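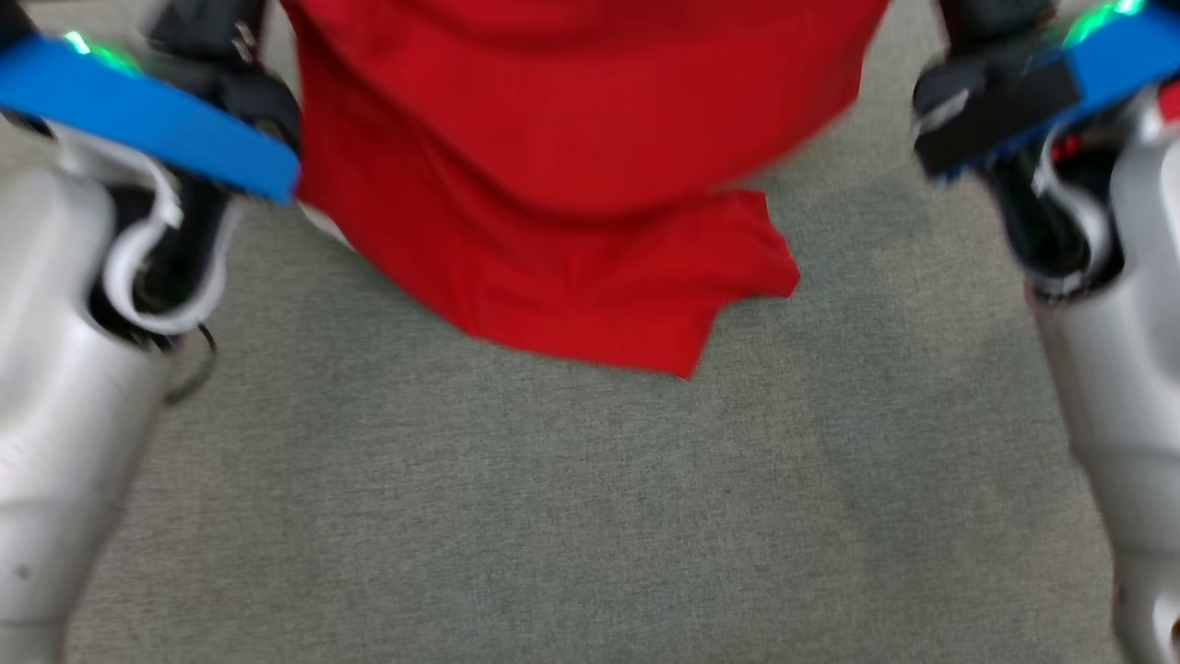 Red cloth held between both arms over the carpet, head view.

Hanetti Folding Set: recording rules and data card

Maintained by the Oksanen group. Last revised Monday, December 26, 2022.

What is in the set

Two-arm handling of clothes and other soft items, recorded from head and wrist views. The release has 2,000 episodes in 56 folders, one folder per session. File names follow the Bratinari layout, version 2.

Rules for operators

Start every episode with both grippers open and clear of the fabric.
Do not reach into the work area while the arms are powered. Stop the arms, wait for the stop to be confirmed, then move the garment by hand.
Keep cables clear of the fingers. If a cable catches, end the episode and tag it "snag".
Do not pull a garment tight between the arms. Slack fabric is fine -- a stretched seam is a fault and gets tagged.
Failed folds stay in the set. Mark them "fail" and leave the video whole.

Rules for labels

Write down the item only if you can tell what it is. A gathered garment in mid-air is "cloth" until its shape is clear. The shorts and the jersey below get their own labels, and the shorts are also marked "folded".

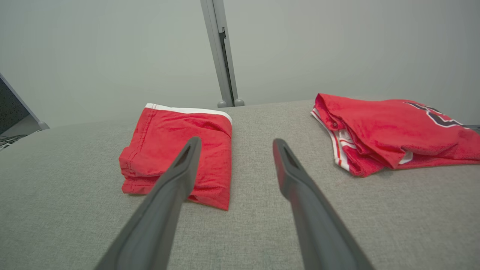 Emard wrote in after the October release that "folded" was too loose a word for anyone training on it, and asked for a line on how flat or square a bundle has to be. Two of the folders Emard checked used the tag for items that were only doubled over once.

We agree with that. From this version on, "folded" means at least two folds and no sleeve or leg hanging free. "Part folded" covers the rest. Folders 1 to 9 have been relabeled; the others still carry the old tag.

Known gaps

Motion blur is common in the head view during lifts. Do not drop those episodes when you filter for sharpness, or most of the lifting goes with them.
Printed numbers on clothing are not labeled.

Changes

Send label fixes with the folder number and episode number. One fix per message, please.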